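Displaying Notices on Interior Brick Walls 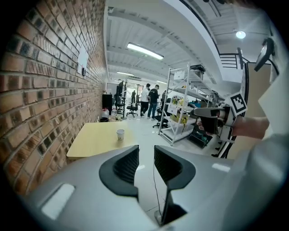 A paper notice on a red brick wall.

Tenants of Pons House may display notices on interior brickwork as follows.

1. Brush the surface to remove dust.
2. Fix with removable putty. Nails and screws are not permitted.
3. Leave 100 mm clear of any wall-mounted fitting.
4. Remove the notice after four weeks and clean off any residue.

Requests for larger displays should be sent to Killian Fleury, Room 438.

Last updated: February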